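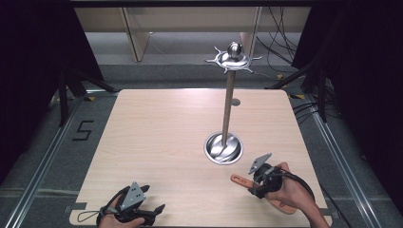
The stand in the middle of the table, with its crown on top

Subject: Re: Readings dropping out overnight

Hello all,

Replying to the message from the Motholm end, which I've trimmed a bit:

> Has anyone else had gaps in the skin temperature readings from the
> Tamihana patches? I've worn mine for 27 nights now and there's a hole
> in the record on most of them, usually between two and four in the
> morning. The patch says it is fine, the battery says it is fine, and
> then the chart just has a flat white stretch where I apparently didn't
> exist. I've moved it from the upper arm to the ribs and that made it
> worse. Is it the patch or the phone?

I think it's the phone, or mostly the phone. I had exactly this all through November and got quite cross about it before I sat down one evening with a pot of tea and pulled the raw file off (menu, then Records, then hold your finger on the date until it offers to save). The patch takes a reading every 60 seconds, so even a short night ought to give you a good long column of numbers. Over three nights I had 1,302 readings on the patch and far fewer than that on the chart, so the patch had been doing its job all along and the phone had simply stopped listening!

What fixed it for me was going into the battery settings and telling the phone to leave the app alone when the screen is off. On mine it was buried two menus down under a name that had nothing to do with it. I also stopped charging the phone in the kitchen, which was daft of me given how thick the walls are here in Brirnlow. It lives on the bedside table now. I haven't had a proper gap since, only the odd missing minute when I roll over on to that arm.

About the ribs: I tried that too and hated it. The edge lifts when you turn over, and once there's air under it the reading slides down by a degree or so and you wake up thinking you've caught something. Back of the upper arm, a hand's width above the elbow, is still the best spot I've found. Wipe the skin first and let it dry properly, and don't put cream on that evening (I forget this every single time).

One more thing on the raw file. If you open it in a spreadsheet the times may come out an hour adrift, so check against something you remember, like getting up for a glass of water. I spent ages wondering why I was at my warmest at an hour when I'm normally making toast.

Has anybody got the Flokbridge reader to work with these, by the way? It's meant to sit by the bed and collect the readings without a phone at all, which sounds lovely, but mine sees the patch for a minute and then drops it. My whole record so far is 3,894 lines and not one of them came through that box. I've tried it on a shelf and on the floor and I've tried swearing at it. If you've had better luck, could you say which version of the software it's running? Mine is on whatever it came with.

Happy to send my settings to anyone who wants them, just reply off list.

Cheers from Brirnlow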